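# How a Rechargeable Battery Gets Filled and Emptied

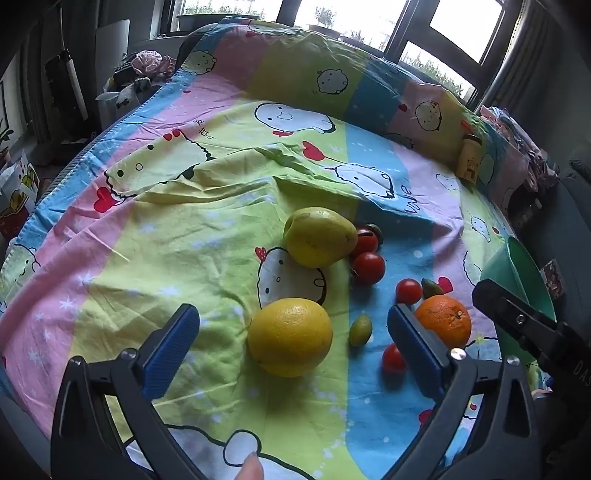 A pear and some cherry tomatoes on a striped sheet.

A battery is a container of chemicals that can push electricity through a wire. Some batteries do this once and are finished. Others can be filled again, and these are called rechargeable. Phones, tablets and laptop computers use the rechargeable kind.

## The parts inside

Every battery cell has two ends. One is marked with a plus sign (+) and the other with a minus sign (-). Inside the cell, each end is joined to a layer of material called an electrode. In a laptop cell the two electrodes are long, thin strips, rolled up together like a sleeping bag.

Between the strips is a sheet of plastic with very small holes in it. This sheet is the separator. It stops the two strips from touching. If they touched, the cell would get very hot very fast.

The space around the strips and the separator is soaked with a liquid called the electrolyte (say "ee-LEK-tro-lite"). Tiny charged particles can travel through this liquid. In most laptop batteries the particles are lithium ions, so the battery is called a lithium-ion battery. An ion is an atom that has lost or gained one or more electrons. A lithium ion has lost one.

## What happens when you use it

When the battery is full, most of the moving lithium is stored in the minus strip. When you switch the computer on, two things happen at the same time:

- Lithium ions move through the liquid from the minus strip to the plus strip.
- Electrons leave the minus strip, go out of the cell, pass through the computer, and come back in at the plus strip.

The electrons can't take the short way. The liquid carries ions but does not let electrons through easily, so the electrons have to go around by the wire. The computer is part of that path, and it uses their energy to light the screen and run the chips.

When very little lithium is left in the minus strip, the computer shows a low battery warning. A small circuit in the battery pack switches it off before the cells are completely empty. Draining a cell all the way can damage it.

## What happens when you charge it

The charger pushes the other way. It sends electrons back into the minus strip, and the lithium ions travel back through the liquid to meet them. No lithium is added from outside. The same lithium goes back and forth each time.

One full emptying and one full filling is called a cycle. Using half the battery, charging it, and then using half again also adds up to one cycle.

## Volts and milliamp-hours

Two numbers are usually printed on a battery. The first is the voltage, written with a V. It tells you how hard the battery pushes. The second is the capacity, often written in milliamp-hours, or mAh. It tells you how much charge the battery can hold.

Think of a water tank on a tower. The height of the tower is like the voltage. The amount of water in the tank is like the capacity.

Here is a sum. A small cell holds 2,000 mAh. A lamp takes 20 milliamps from it.

2,000 ÷ 20 = 100

The lamp can run for 100 hours. If you swap the cell for a 600 mAh one, the same lamp runs for 30 hours. In real life the answer is a little lower, as some energy turns into heat along the way.

A laptop needs more push than one cell can give. Its battery pack has several cells joined in a row, plus to minus, so that their voltages add together.

## Why batteries get old

Each cycle leaves a little damage. Some of the lithium gets stuck in a thin layer on the minus strip and stops moving. With less lithium free to travel, the battery holds less charge.

Suppose two children, one in Futthorpe and one in Otholm, have the same model of laptop. The Futthorpe laptop has gone through 700 cycles and the Otholm laptop has gone through 20. The Futthorpe battery will run down sooner, even when both screens say 100 percent. The percentage is measured against what the battery can hold now - it doesn't show what the battery held when it was new.

Heat makes a battery age faster. A laptop left in a hot car, or running on a thick blanket that covers its air vents, will wear out its battery sooner than one on a desk.

## Safety rules

- Use the charger that belongs to the device.
- Never cut, squash or open a battery.
- If a battery is swollen, leaking or very hot, leave it alone and tell an adult.
- Do not put old batteries in the trash. An adult can take them to a collection point.

## Words to know

**Capacity:** how much charge a battery can hold.

**Cycle:** one full emptying and one full filling.

**Electrode:** the layer of material joined to each end of the cell.

**Electrolyte:** the liquid that ions travel through.

**Separator:** the sheet with tiny holes that keeps the two strips apart.

**Voltage:** how hard a battery pushes.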